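## 4. Setting up the tabletop easels

The Petton set has two wooden boards and two small easels. Work on a hard, level floor or tabletop. Each easel holds one board, up to 40 cm high.

1. Lay both boards flat and wipe them with a damp cloth. Let them dry.
2. Open the first easel and spread the front legs until the crossbar is straight.
3. Set a board on the ledge, long side down, and lean it back against the center strip.
4. Stand the second easel to the right, leaving space for a plant or other decoration between the two.

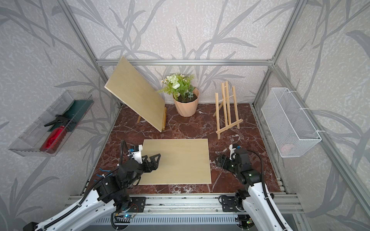
*Fig. 6. First board in place, second easel ready to load.*

**Note:** The ledge is narrow. Push the board all the way back before you let go – a board resting on the lip can slide forward.

**Caution:** Do not hang anything from the crossbar. Keep spray bottles and wet cloths in a wall tray, away from bare wood.
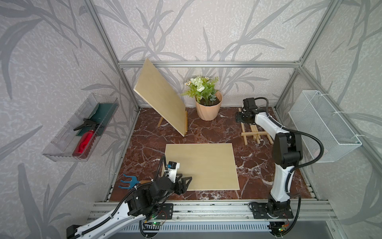

5. If an easel has to come down, lay it flat on the floor with the board off. Never fold it under load.
6. Check the screws after the first week, then every December.

Spare ledges are sold under part no. 535, leg screws under part no. 126. The screws also fit the Sturkerura easel.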